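Home » Stories » Two Seasons at Rolley Creek

Rolley Creek Guest Ranch sits at the end of a gravel road, and the first thing you notice is how close the corrals are to the dining porch. You can eat your eggs and watch the wranglers bring the horses in. I did that for most of a week, and then I got the owner to put down her coffee and talk.

She grew up two valleys over and bought the place with her husband from the Kalogeropoulos family, who ran sheep on it and took in a few hunters each fall. "They left us the barn, the good bunkhouse and a whole lot of fence," she says. "I still find their wire. I found some this morning!"

The ranch has 104 horses now, and she can tell you the name, the mother and the worst habit of every one. Guests are matched on the first evening, over a short talk at the rail. "People always tell you they ride better than they do, except the really good ones, who say they used to ride a little. So I listen to how they talk about it and I look at their boots."

The best known horse is Filta, a gray mare who has carried nervous beginners up to the ridge for years. I rode her twice, and I can report that she stops for flowers. "She's 61," the owner says, then laughs at my face. "In ranch years. I don't tell anybody her real age - she'd be insulted."

The season opens in May, when the high trails are still under snow and the rides stay down along the creek. She loves those weeks best. "The calves are on the ground, the meadow is so green it looks fake, and you've got the cook in a good mood. By the end of summer the cook is a different person."

About the cook: the sourdough is worth the drive all by itself. So is the peach cobbler, which shows up after the long ride and doesn't last. Breakfast is at one big table, and by the second morning I knew everyone's business (and their kids' business too).

I asked what has changed most. She thought about it for a while. "The bookings. We did it all in a ledger, and then we went over to Prultix on the computer, and I fought that thing all winter. Now I like it fine. I keep the ledger anyway."

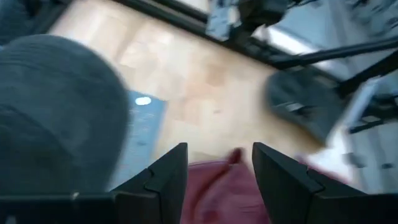
Pale wood in peach and tan, up close.

There are still only two cabins with a bathtub, and they go first, usually to the same families. She has no plans to build more. What she wants is a new bridge at the lower crossing, so the hay truck can quit going the long way. "It's not romantic, but you asked what I dream about. I dream about that bridge."

Then the bell rang for the afternoon ride and she was off across the yard, calling for somebody to check a cinch. I finished her coffee. Filta was already saddled.

Posted 9/27/22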